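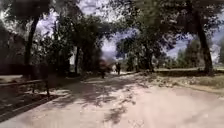
Last updated: March 24, 2021

Peltlow wants to pave its shaded walk. The case for it is thin

The town of Peltlow will ask for bids in June to resurface the tree-lined walk between Steyn Road and the old mill pond, a job it prices at $316,000. The work would replace the pale, dusty surface with a bonded gravel mix and add lighting at 45 points along the route.

The plan comes from the consulting firm Bratitz, whose 26-page report calls the walk "underperforming as an active travel corridor." The report does not say what a well-performing one looks like. It has no figures for how many people use the path now, on foot or by bicycle, and no record of falls or complaints. Asked for either, the parks office said a survey was "under consideration."

What the walk has is shade. The trees close over it for most of its length, and on a bright day the ground is patched with shadow while the open stretches bake nearly white. People go there in summer to get out of the heat. Very few of them are commuting anywhere, as the far end stops at a pond with a locked gate.

Reda Ait Brahim, who has walked it most mornings for years, read the report twice and is still looking for the problem. "It's dusty in August. I wipe my shoes," he said. His bigger worry is the roots. Laying the new surface means digging down several inches along both edges, close to the trunks, and the report gives tree protection a single paragraph.

Bratitz says the digging will be done by hand near "significant specimens" — a term it leaves to the contractor to define. The firm also says the mix lets water through. That may be so on the day it is laid. The same product was put down in neighboring Surnutitz, where parts of the main square path have since been patched with ordinary asphalt, and officials there declined to discuss what the patching cost.

The town has received 359 written comments so far. It has published none of them, and a summary handed out last week says only that responses were "broadly engaged." A spokesperson would not say how many were in favor.

There is also the question of upkeep. The price covers construction and one year of maintenance. After that the walk goes back to the general parks budget, which was cut last fall and has no line for lighting.

Comments are open through the end of next month at the town office.

Get Peltlow news in your inbox every Friday. Enter your email to subscribe. You can unsubscribe at any time.

Related
Mill pond gate to stay locked through summer
Surnutitz delays second phase of square repairs
Steyn Road parking changes: what we know
Parks budget cut passes after short debate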